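Robotics Club Help Board > Two-arm projects > Task planning

Our clear-the-table task keeps falling apart on the menus. Ideas?

Posted by likcombe_lunchlady
Tags: two arms, paper, teleop, student project

Hi all! First post, long-time reader, and I'm so excited to finally have something worth asking about.

I'm one of the mentors for the Likcombe after-school robotics club. We have nine students this year and they voted (it wasn't close) to do a restaurant table for the spring showcase. The two arms have to tidy a dim sum table between guests: flat menus put away, standing menus set straight, tray left clear in the middle. The kids drive the arms by hand to record runs, then we train on the runs and let the arms try it themselves. We've got 146 good recordings so far and the students did every one of them, including a seventh grader who is scarily better at this than I am.

The table at the start of a run has two flat menus next to the tray, two standing ones behind, and flowers off to the right so it feels like a real restaurant. The students picked out the flowers and are very proud of them. 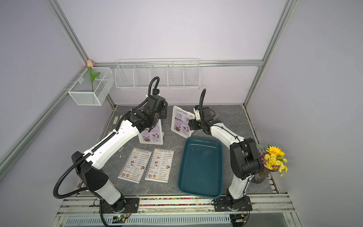
Table set for a run, tray empty, Dim Sum Inn menus on the left.

So here's the trouble. The standing cards are no problem at all. The flat menus are awful. The gripper comes down, the fingers close, and about half of what we get is a nice firm pinch of nothing. When it does catch the paper, it often catches both layers at a bad angle and the menu swings around and knocks over whatever is standing nearby. When a student is driving it goes fine, because they wiggle and try again. When the arms run by themselves they don't wiggle, they just carry on to the basket with empty fingers, looking very confident.

What we've tried:
- slower approach (helped a little)
- coming in from the long side instead of the corner (helped a little more)
- rubber bands on the fingers (great for one afternoon, then they rolled off)
- heavier paper (kids vetoed it, they say real menus are floppy)

We're in February now and the showcase is in spring, so there's time, but I'd love to stop guessing. Does anybody have a trick for thin paper on a smooth table? And should we be throwing out the recordings where the student missed and tried again? I've been keeping them and now I wonder.

Thanks so much! This board has already saved us twice.

Wendy Treloar
Mentor, 60 posts

Oh I love this project! We did mail sorting two years ago and paper nearly broke us, so you have my full sympathy.

First, please keep the misses! Those recordings are the only place your arms get to see what an empty grab looks like and what to do next. If you cut them all, the arms learn a world where every grab works, and then they sail off to the basket just like you say. What I would cut are the ones where the student got lost for ten seconds and waved around. A short miss followed by a clean second try is gold. We ended up asking our students to miss on purpose in one run out of every few, which they thought was the funniest thing ever.

Second, fold the menu. I know your kids want floppy, and I respect that, but a folded menu is still a real menu (half the places I eat at have them). Fold it once and don't press the crease down hard. The top half lifts a little and the fingers have an edge to get under. You could start with folded ones, get that solid, and then bring the flat sheets back in as the hard level.

Third, the table. Smooth tops are the worst for this because the sheet lies right against them. Can one menu start out on the tray? A raised rim gives you something to push against. Slide the paper until the edge rides up on the rim, then close. We did this with envelopes in a cookie sheet and it changed everything for us.

Please post video of the showcase!

prajapati_bench
Member

fold is the answer. also lower your gripper height by a hair at the end of the approach, most misses on paper are the fingers closing just above it. check your camera isn't slipping on the wrist too, ours did and we blamed the model for a month

likcombe_lunchlady

Update!! I read both of these out loud at club and the room went wild for missing on purpose.

We switched one menu to a folded one, and put the Special Menu sheet on the tray to start, like Wendy said. Then the students started mixing the table up more between runs. They added a work glove from the tool drawer because, in their words, guests leave stuff. I'm not sure which guests they have in mind but I let it stand.

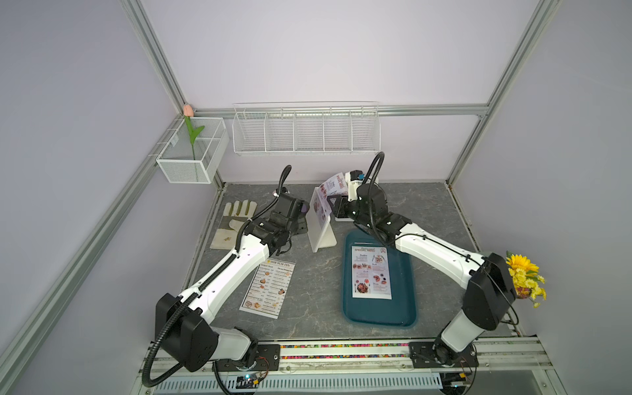

Right arm with the folded menu up by the shelf basket.

The folded one is so much better! The fingers find the edge and the menu hangs together on the way up. The tray trick is working when a student drives and hit or miss when the arms are alone, so we're recording more of those. We also did the height check and yes, one arm was closing too high. Thank you prajapati_bench, that was five minutes of work.

The flat sheet lying right on the table is still our hard level. If anyone has beaten that one with plain two-finger grippers, I'm all ears.

Toker
New member

have you tried suction? we use a small cup from Deromar for paper and it picks up anything

likcombe_lunchlady

Thanks Toker! We looked at it, but the showcase rules say we keep the grippers we started with. It might be perfect for next year though, and I've got two students who would take that job in a heartbeat.

Wendy Treloar

For the flat sheet: press down lightly with one finger pad near the edge and drag it toward the other arm. The paper bows up in the middle and the second arm can grab the hump. It takes two drivers who like each other. Ours practiced with sticky notes first, and those are fun because they leave one side stuck down and you get the bow every time. Good luck to all nine of them!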